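3. 무광 백색 작업면의 오염 시인성과 세척 주기

3.1 연구 범위

본 절에서는 사무용 책상 상판의 표면 마감이 오염 흔적의 시인성과 세척 후 잔류도에 미치는 영향을 다룬다. 앞 절에서 정리한 바와 같이 백색 계열 마감은 실내 조도 확보에 유리하여 개방형 사무 공간에서 널리 채택되고 있으나, 유지관리 측면의 자료는 상대적으로 부족하다. 기존 문헌은 대체로 마감재의 내마모성 또는 내약품성을 독립적으로 평가하였으며, 사용자가 일상적으로 인지하는 회색조의 번짐이나 눌린 자국을 평가 대상으로 삼은 경우는 드물다. 이러한 흔적은 재료의 기능적 손상으로 분류되지 않지만, 시설관리 부서에 접수되는 교체 요청의 주된 사유 가운데 하나이다.

본 연구에서 '오염 흔적'은 표면에 부착된 이물과 그 이물이 문질러져 생긴 얼룩을 함께 가리키며, '긁힘 흔적'은 도막 또는 표면층의 미세한 형상 변화로 인해 주변과 반사 특성이 달라진 부위를 가리킨다. 두 유형은 육안으로 구분되지 않는 경우가 많다. 따라서 현장 조사 단계에서는 양자를 통합하여 '가시 흔적'으로 기록하고, 시편 시험 단계에서만 세척 반응에 따라 분리하였다. 변색, 들뜸, 모서리 파손은 분석에서 제외하였다.

3.2 시편 및 재료

시편은 세 종류의 상판 마감에서 채취하였다. 이하에서는 공급 제품군의 명칭을 따라 각각 Monon, Cornen, Hulletti로 표기한다. Monon은 무광 백색, Cornen은 반광 백색, Hulletti는 미세 요철이 있는 담회색 마감이다. 시편의 한 변은 300 mm로 통일하였고, 절단면은 흡습을 막기 위해 밀봉 처리하였다. 모든 시편은 시험 전 항온항습 조건에서 상태조절을 거쳤으며, 표면에 남은 이형제 성분을 제거하기 위해 중성 세제 희석액으로 1회 예비 세척하였다.

오염원으로는 흑연 분말, 합성 피지, 고무 마모분의 혼합물을 사용하였다. 흑연 분말은 필기구에서 유래하는 오염을, 합성 피지는 손과 전완부의 접촉을, 고무 마모분은 기기 하부의 미끄럼 방지 받침에서 발생하는 오염을 각각 대표한다. 혼합비는 예비 시험에서 흔적의 명도가 현장 표본의 범위에 들어오는 조건으로 결정하였다. 커피와 같은 액상 오염원은 침투 기작이 상이하므로 별도의 연구에서 다루어야 할 것으로 판단하여 포함하지 않았다.

3.3 시험 방법

마찰 시험에는 Dovhaniuk 왕복 마찰 장치를 사용하였다. 면포로 감싼 마찰자에 오염원을 도포하고 일정 하중에서 시편 표면을 왕복시켰으며, 300회, 600회, 3,000회 시점에서 각각 측정을 실시하였다. 측정 항목은 명도차, 60도 광택도, 그리고 평가자에 의한 시인 등급이다. 명도차는 마찰 경로의 중앙부와 비마찰부를 비교하여 산출하였고, 광택도는 마찰 방향과 평행한 방향 및 직교하는 방향에서 각각 측정하였다.

세척은 두 단계로 구분하였다. 1단계는 물에 적신 극세사 천을 이용한 닦음이며, 2단계는 중성 세제 희석액을 도포한 후 동일한 천으로 닦고 건조하는 절차이다. 연마 성분이 포함된 세정제는 표면층 자체를 변화시키므로 사용하지 않았다. 2단계 이후에도 시인 등급이 초기 상태로 회복되지 않은 부위는 긁힘 흔적으로 분류하였다. 평가자는 시편의 마감 종류와 마찰 횟수를 알지 못하는 상태에서 판정하였으며, 관찰 각도는 수직과 저각의 2개 조건으로 설정하였다.

현장 조사는 1월에 수행하였다. 조사 대상은 배치 후 교체 이력이 없는 백색 상판으로 한정하였고, 조사 전에 별도의 청소를 요청하지 않았다. 조사표에는 흔적의 위치, 방향성, 형상만을 기재하였으며, 사용자의 직무나 사용 시간에 관한 정보는 수집하지 않았다.

3.4 결과

300회 시점에서 세 마감 모두 1단계 세척만으로 시인 등급이 회복되었다. 600회 시점에서는 Monon에서 명도차가 잔류하였으며, 잔류 부위는 마찰 경로의 양 끝단에 집중되었다. 이는 마찰자의 방향이 전환되는 지점에서 오염원이 국부적으로 눌려 축적된 결과로 해석된다. 같은 조건에서 Cornen은 명도차의 잔류가 관찰되지 않았으나 광택도가 방향에 따라 달라지는 경향을 보였다. Hulletti는 요철의 골에 흑연 성분이 남았음에도 바탕색의 명도가 낮아 시인 등급에는 변화가 없었다.

3,000회 시점에서는 마감 간 차이가 뚜렷해졌다. Monon의 흔적은 2단계 세척 후에도 일부 잔류하였고, 광택도는 초기값보다 상승하였다. 무광 표면의 미세 돌기가 마찰에 의해 평탄해지면서 정반사 성분이 증가한 것으로 보인다. 이 경우 오염을 완전히 제거하더라도 저각 관찰 조건에서는 흔적이 여전히 식별된다. 반대로 Cornen에서는 수직 관찰 시의 시인성이 낮고 저각 관찰 시의 시인성이 높아, 판정 결과가 조명 위치에 크게 의존하였다.

현장에서 기록된 가시 흔적은 형상에 따라 선상 번짐, 국부 긁힘, 점상 또는 단선형 자국으로 구분할 수 있다. 선상 번짐은 물체나 전완부가 표면을 따라 이동할 때 형성될 수 있으며, 국부 긁힘은 윤곽이 비교적 분명하고 면적이 작다. 하나의 상판에서 복수의 유형이 함께 나타나는 사례는 그림 3과 같다.
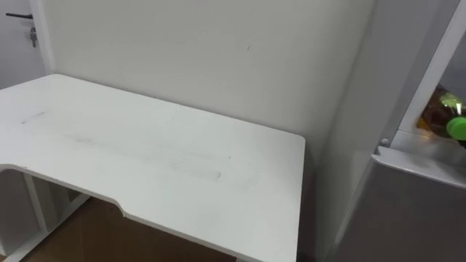 그림 3. 무광 백색 상판의 가시 흔적. 중앙부를 대각선으로 지나는 회색조 번짐과 그 오른쪽 끝 부근의 좁은 직사각형 긁힘.

전면 가장자리에 오목한 곡선부를 둔 상판은 흔적의 분포를 해석할 때 별도의 고려가 필요하다. 곡선부는 착석 위치를 작업면에 근접시키므로 전완부의 접촉 영역이 직선형 상판보다 안쪽으로 이동할 가능성이 있다. 다만 본 조사에서는 형상별 표본이 균등하게 확보되지 않아 이 효과를 통계적으로 검정하지 못하였다.

3.5 고찰

시편 시험의 결과는 무광 백색 마감의 유지관리에서 세척 강도보다 세척 시점이 중요함을 시사한다. Monon의 경우 600회 이전에 1단계 세척을 반복 적용한 보조 시편에서는 잔류 명도차가 발생하지 않았다. 축적된 오염원이 마찰 매개로 작용하여 표면의 평탄화를 촉진한다는 가설과 부합하는 결과이나, 마모분의 성분 분석이 수반되지 않았으므로 기작을 확정할 수는 없다.

광택도만을 관리 지표로 사용하는 방식에는 한계가 있다. 무광 마감에서는 오염의 부착이 광택도를 낮추고 표면의 평탄화가 광택도를 높이므로, 두 변화가 상쇄되어 측정값이 초기값에 머무르는 구간이 존재한다. 실제로 600회 시점의 Monon 시편 일부가 이에 해당하였으며, 해당 시편의 시인 등급은 이미 저하되어 있었다. 따라서 명도차와 광택도를 병행하여 측정하고, 저각 관찰에 의한 육안 판정으로 보완하는 절차가 적절하다.

현장 표본과 시편 시험의 대응 관계에는 주의가 요구된다. 왕복 마찰은 단일 경로에 하중을 반복하지만 실제 사용에서는 경로와 하중이 모두 불규칙하다. 또한 현장 표본에서는 세척 반응을 확인하지 않았으므로, 가시 흔적 가운데 제거 가능한 오염이 차지하는 비율은 제시할 수 없다. 마찰 횟수를 사용 기간으로 환산하는 문제는 4절에서 접촉 빈도 모형과 함께 검토한다.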